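Brasness Parents' Circle

Home | Newsletter | App Shelf | Swaps | Contact

Search this site Enter keywords Go

Counting games for the back seat

October 23, 2025

Print this page | E-mail to a friend

My daughter turned four in July, and ever since then she has wanted to know how many of everything there are. How many stairs, how many peas, how many more minutes till Grandma's (that one gets asked a lot). So I figured it was time to put a numbers game on the old tablet, and I ended up trying 3 of them over the fall. A few of you asked in the last newsletter what we settled on, so I'm finally writing it up!

The first was Pristier Numbers, which has a train that picks up animals at each station. You tap the animals, the voice counts along, and then you choose the right numeral to make the train leave. My daughter adored the train. She adored it so much that she tapped all over the screen to get it moving, and the game let her, because a wrong answer just makes a silly honk and you can try again right away. She thought the honk was the best part. I'd still keep it for a younger child, maybe one who is just learning that you say one number for each thing you touch.

Next we tried Nillmont Count & Pop. It's bubbles, basically. A number appears at the top and you pop that many bubbles, and if you pop too many they float back up and you start over. I liked that the voice is calm and the music can be switched off without digging through menus – anyone who has driven a long way with a xylophone loop going will understand. It works up to ten in the free part and up to 20 in the paid part. She got stuck on six and seven for a good week, mixing them up, and then one morning at breakfast she told me there were seven blueberries left and there were.

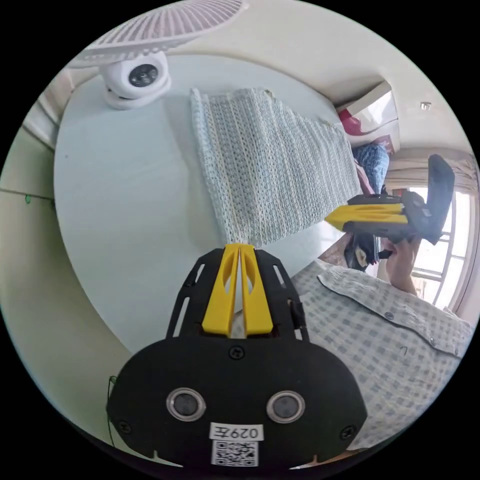
Do these games need an internet connection once they're installed? Two of the three run fine without one, Pristier and Nillmont, while the third wants to sign in each time you open it.

That third one is Naseri Little Math, and it's the most ambitious of the bunch. There are 166 short activities, sorted into little islands, and it covers counting, comparing, shapes and some very simple adding with apples in baskets. The drawings are lovely. My trouble was the reward shop. Every activity earns coins, the coins buy hats for a hippo, and before long we were doing the same easy activity again and again to afford a pirate hat. There is a parent setting that hides the shop, but it's tucked away under the profile page and I only found it after a lot of poking around. With the shop hidden she went back to choosing islands she liked, and she has gotten pretty good at "more" and "fewer," which she mostly uses to argue about crackers.

A couple of practical things. Check the tracing activities on your own device before you hand it over, as our tablet has a crack in one corner and the number 4 kept failing right where her finger crossed it. Lots of tears over that. Also, look at the size of the download. Naseri took up 789 MB once all the islands were in, and I had to clear off a pile of old videos to make room. You can install the islands one at a time if you're short on space, and I wish I'd done that from the start.

We do fifteen minutes or so after her rest time and then the tablet goes on the shelf. Some days she asks for it and some days she'd sooner count the steps down to the mailbox – fine by me! I've kept Nillmont for the car and Naseri for home, and Pristier has gone over to her little cousin, who is two and also a big fan of the honk.

If your kids have a favorite that teaches counting backward, please write in and tell me. We've got rocket launches planned with the couch cushions and she keeps skipping eight.

Print this page | E-mail to a friend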